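I've been rewriting the planner in Sumari again (yes, again!), and I have to tell you, February has been a happy month for it. The old version treated every pick as a one-handed job, and with glassware that always made me nervous.

So now there's a two-arm mode. Both wrists get their own path, and a small piece called Leone keeps the two in step, checking in 215 times a second, which sounds like a lot until you think about a glass going down on a tray.
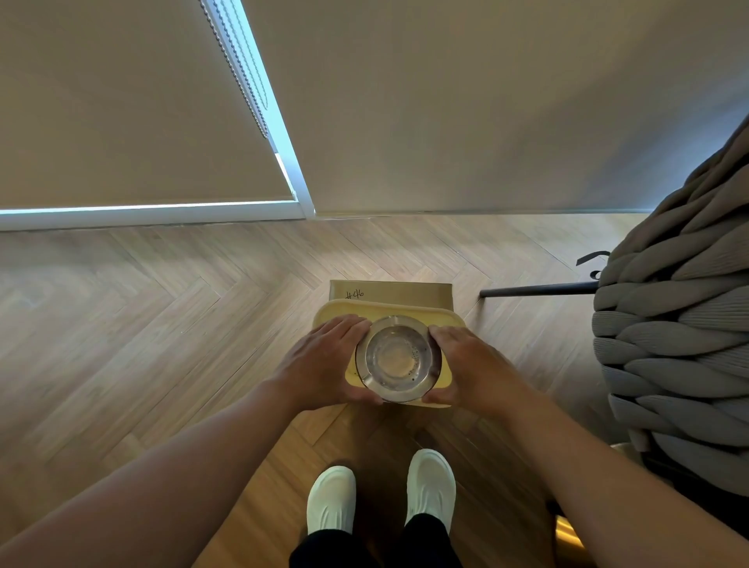 What happens if one arm falls behind the other? Leone slows the faster one until the gap closes, and if it hasn't closed after 132 milliseconds, both arms hold still.

I replayed 493 logged motions through it last night with a big mug of tea, and only 2 ended in a hold, both on the same silly rounding bug in my timestamps. I'll push the fix once I've tidied up the config file, which is a mess.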